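Orovham CC » General chat » Bowling machine money

sfeir_end
So we're really paying 2778 for a Geltano bowling machine? Our top order got bounced out three times last season by kids half their age. Not sure a machine fixes that.

Fionnuala Ó Gríofa
It does fix it if people turn up and use it. Skeltari bought one in April and they put on 268 against us.

sfeir_end
They put on 268 because we dropped everything. Were their openers even using it?

longstop33
Both of them, twice a week. But I'm with Sfeir on the price. A decent sidearm costs 33 and throws a nastier ball.

Fionnuala Ó Gríofa
And who's throwing it for two hours? Your shoulder went after 3 overs.

longstop33
Fair. Still voting no — spend it on the nets first. Also, tea for the next home game, I'm bringing fruit again.

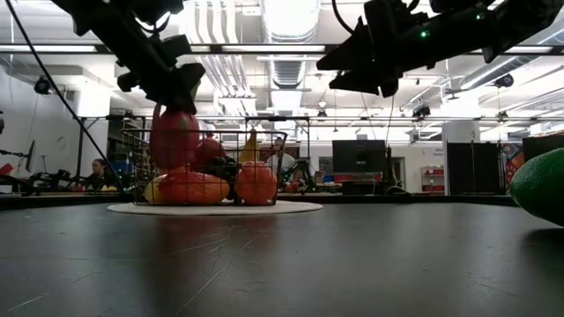
Apples in the wire basket

sfeir_end
Fine, but can someone bring cake?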